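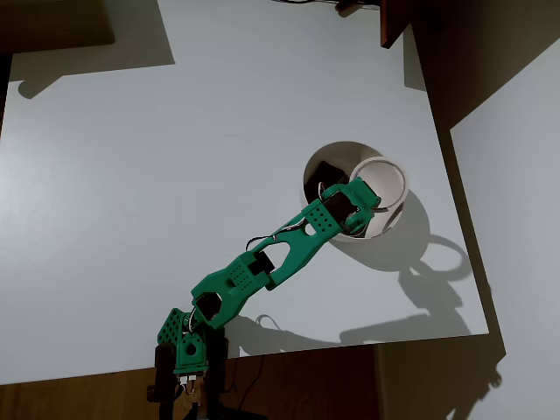 水彩筆の傷みは、描いている最中よりも、描き終えてから次に使うまでの間に進むことが多い。穂の根元に残った絵具が固まり、毛が外に開き、先がまとまらなくなる。このページでは、透明水彩と不透明水彩に使う筆の洗い方、乾かし方、しまい方、開いてしまった穂先の直し方を順に説明する。筆のほかに用意するのは、石けん、古い綿の布、紙、それに容器である。容器は写真の白いもののような、まっすぐ立つ円筒形が使いやすい。口のすぼまった瓶は筆を出し入れするときに穂が縁に当たるので、洗い用には向かない。油絵具とアクリル絵具の筆は手順が違うため、別のページに分けた。

用意するもの

・筆洗い用の容器 2個(下洗い用とすすぎ用)
・固形石けん(無香料のもの)
・古い綿の布、または吸水のよい紙
・コピー用紙か半紙(穂先を包むときに使う)
・木綿糸
・平らなトレー

石けんは台所用の固形石けんで足りる。私は長いことOsierの筆用石けんを使っていたが、近所の画材店で扱いがなくなってからは普通の無添加石けんに替えた。仕上がりに差は感じていない。食器用の液体洗剤は獣毛の油分を取りすぎるので、リスやテンの筆には使わないこと。ナイロンの筆なら、汚れがひどいときに一滴だけ使ってもよい。

手順1 余分な絵具をふき取る

水に入れる前に、布か紙で穂をはさみ、根元から先へ向かって軽くしごく。色がつかなくなるまで続ける必要はない。最初の二、三回で大部分は取れる。これを省くと、すすぎの水がすぐに濁る。

強く引っぱると毛が抜ける。特に平筆は端の毛から抜けやすいので、指の腹ではさむくらいの力にする。

手順2 下洗い

容器にそれぞれ200mlの水を入れる。お湯は使わない。金具の中で毛を留めている接着剤がゆるみ、抜け毛の原因になる。冬に水が冷たくてつらいときは、手で触って冷たさを感じない程度までにとどめる。

一つめの容器で筆を前後に揺らし、絵具を落とす。このとき穂先を底に押しつけない。底でこすって洗う癖のある人は多く、先が片側に曲がった筆はたいていこれが原因である。横に寝かせるようにして、穂の腹を水の中で振るとよい。

水が濃く濁ったら替える。黄色系の筆と青系の筆を続けて洗う場合は、黄色を先にする。

手順3 石けんで洗う

毎回石けんを使わなくてもよい。水だけで洗う日が続いたら、一週間に一度を目安に石けんで洗う。次の色を使った日は、その日のうちに石けんまで済ませておきたい。

・フタロ系の青と緑
・キナクリドン系の赤と紫
・濃い黒

いずれも染まりやすく、水だけでは根元に残る。

ぬらした穂を石けんの表面で軽くなで、手のひらに移して円を描く。泡に色が出てくるので、いったん流し、もう一度くり返す。泡が白くなれば終わり。泡が白いのに毛そのものに色が残っている場合は、毛が染まっただけなので気にしなくてよい。次に描く絵に色が出ることはない。

金具のきわは指先で根元をつまみ、左右に細かくもむ。洗い残しはほとんどここに集まる。

手順4 すすぐ

二つめの容器に替えて、ぬめりがなくなるまですすぐ。穂を指でつまみ、にじみ出る水が透明なら十分である。石けんが残ると、次に描くときに絵具がはじかれ、にじみの輪郭が不自然になる。

水につけたまま置いておくのは避ける。柄の塗装がひび割れ、木がふくらんで金具がゆるむ。休憩の間も、筆は洗い水から出して布の上に寝かせておく。

手順5 形を整えて乾かす

布で水気を吸い取り、指で穂先を元の形にそろえる。丸筆は軽く回しながら先をとがらせ、平筆は二本の指で押さえて厚みをそろえる。口でなめて整える人もいるが、カドミウムやコバルトを含む絵具を使うなら絶対にやめること。

整えたらトレーの上に水平に寝かせる。穂先がトレーの縁から少し出るように置くと、下側の毛もつぶれずに乾く。穂を上にして立てて乾かすと水が金具の中に下りていき、柄の木を傷める。立てて保管するのは、完全に乾いてからにする。

乾くまでの時間は筆の太さと湿度で変わる。細い筆は一晩で乾く。太い刷毛は二晩おく。梅雨どき、6月の私の部屋では細筆でも丸一日かかった。ドライヤーは使わない。表面だけ先に乾き、毛がぱさつく。

しまい方

毎日使う筆は、乾いたあと穂を上にして筒に立てておけばよい。詰めこみすぎると隣の筆と穂が触れて曲がるので、指が入るくらいの余裕を残す。

しばらく使わない筆は、布の筆巻きか紙箱に入れる。獣毛は虫に食われることがあるため、衣類用の防虫剤を小さく包んで一緒に入れておく。買ったときについてくる透明なキャップは、運ぶときには便利だが、湿ったままかぶせるとかびる。それに、かぶせるときに外側の毛を折り返してしまうことがある。私は店から持ち帰ったら捨てている。

持ち歩き用にはKatauの竹の筆巻きを使っている。通気がよいので、出先で洗って生乾きのまま巻いても帰るまでは問題ない。帰ったらすぐ広げる。

開いた穂先の直し方

先が割れたり曲がったりした筆も、毛が切れていなければ戻ることがある。

1. 手順3のとおり石けんで洗い、根元の絵具を落とす。
2. もう一度石けんをつけ、今度はすすがずに穂先の形を整える。
3. 細く切った紙を穂に巻き、木綿糸で軽く留める。きつく縛ると跡がつく。
4. 平らに置いて二日乾かす。
5. 紙を外し、水で石けんを完全に落とす。

一度で戻らなければもう一度くり返す。ナイロンの曲がりにはお湯が効くことがある。カップに湯を用意し、金具に触れないよう穂先だけをごく短くつけ、すぐに指で形を整えて冷ます。沸騰直後の湯は避ける。この方法は獣毛には使わない。

根元で固まった絵具が取れないときは、ぬるめの水に穂だけを30分つけ、やわらかくなったところで根元をもむ。柄まで水に入らないよう、洗濯ばさみで柄をはさんで容器の縁に渡すとよい。

何をしても戻らない筆は、捨てずに用途を変える。穂先が割れた丸筆は草むらや木の皮を描くのに向いている。マスキング液用の筆も、古いものを一本決めておくと新しい筆を無駄にしない。

よくある失敗

・パレットの絵具を古い筆でなく、よい筆で溶いてしまう。固形絵具の表面で筆先をこすると先がすぐ減る。溶く筆と描く筆を分ける。
・新しい筆の糊を落とさずに使う。店で売っている筆は先が糊で固めてあることが多い。水につけてほぐし、糊が出なくなってから使う。
・インクと水彩で同じ筆を使う。耐水性インクは乾くと水では落ちない。
・洗ったあと柄をふかない。水滴が金具のほうへ流れる。

追記(26/08/2004):Huệ Trìnhさんから、刷毛を寝かせると下側が平らになるという便りをもらった。幅の広い刷毛は、柄の穴にひもを通し、穂を下に向けてつるすほうがよい。穴のないものは洗濯ばさみで柄をはさめばつるせる。

ホーム | 画材 | 水彩の基本 | 手入れ | 紙の話 | リンク

コメント(2) 閲覧数 1,904

お問い合わせ | 無断転載を禁じます | ページの先頭へ戻る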